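Toaster oven week, the gallery

Putitz bench log, February 2021

Quick page, promised it to the Dalel people before the weekend. Pictures first, cleanup later. Task is the oven one: door, tray, red stick, and whatever order they get done in. Two arms, one person driving, everything recorded. We are at 622 episodes for this task, which sounds like plenty until you see how many got tossed.

For anyone new, the list of what we record per run: head view, both wrist views, joint positions, gripper opening, and a one line note typed by whoever drove. The notes are the part people skip. Please stop skipping them. "ok" is not a note.

1. Door shut, tray out on the table

Both grippers closed, tray at an angle in front of the oven. We want lots of different tray angles in the set. If every tray starts square to the oven the model learns square trays and nothing else, we found that out in August with the drawer task and threw away a whole batch.
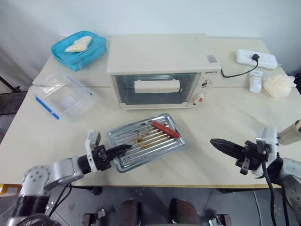 Starting poses should vary too. Left arm high, left arm low, right arm way off to the side, whatever, just not the same home position sixteen times in a row. Drivers get comfy and do the same thing over and over. If you catch yourself doing it, move something before you hit record. Tray over a bit, stick turned the other way. Leave the oven itself alone until the Friday shift, it gets moved once a week and the new spot goes in the log.

Clutter stays. Power strip, bath puff, cup, the bags on the left, all of it. Somebody always wants to clear the table so it looks nice. Don't. The Valdebenito set was shot on a bare table and the policy trained on it fell apart the minute a mug showed up. We would rather have the mess in the data from day one.

2. Down close, wrist view

Sideways, yes, that's how the wrist ones get stored and the loader turns them. Ridges fill up half the picture and the red thing runs along the rim. Residue and crumbs on the metal, bright light bouncing off the bars. Good hard example, shiny metal is where the depth guesses go bad. People in the background are fine for internal use, blur faces before anything goes out to Cornodcombe. 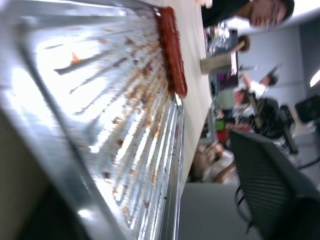 3. Door down, tray seemingly held on the left

My favorite of the bunch. Oven open, left fingers over the low corner of the tray, right gripper open with the top finger almost at the tip of the red stick. Moments like this are worth more than the easy parts. Long stretches of a run are just arms crossing air, and then there's a second or so where everything gets decided. We tag those by hand right now. Slow, boring, seperate spreadsheet, but the tagged ones get sampled more often in training and it does seem to help. 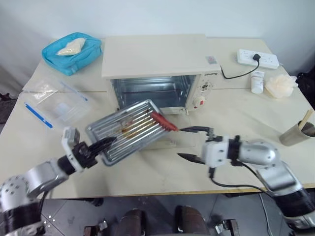 Tagging rules, since three people asked. Tag starts when a finger is within a stick's width of the thing it's going for. Tag ends when the thing has moved or the driver backs off. A miss gets a tag too. Keep the misses! A run with a fumble and a recovery is a good run. What gets tossed: dropped camera feed, driver bumped the table, episode with no note, anything where someone reached in with a hand mid run.

Also the stick over the rim. Question came in about whether a stick hanging off the end of the tray counts as a bad start. No. Record it. If it rolls off, record that too, then end the episode and reset. Don't save it by pushing it back with your finger and carrying on, I have found 5 of those this week and every one had to go.

Tray doesn't get scrubbed between runs. A wipe at the end of the day is plenty. Same tray looking different on different days is useful to us.

Still to do
Second tray, darker, on order
More left hand pickups, we're very heavy on right
Door closing with the tray inside, hardly any of these and the ones we have are slow
Evening runs with the overheads off, one lamp
Rewrite of the note field so it won't take anything under 3 words

Rough split so far, more runs with the door starting shut than open. Want that closer to even before the next training job goes in. If you have a free slot on the bench, start with the door open and work from there. Sign up sheet is in the usual folder, first column is the slot, second is your initials, third is which start you're doing. Fill in all of them pls.

More pictures when the second tray gets here. Wrist clips for the whole week are on the Putitz drive under oven, the folder names are a mess and I know it.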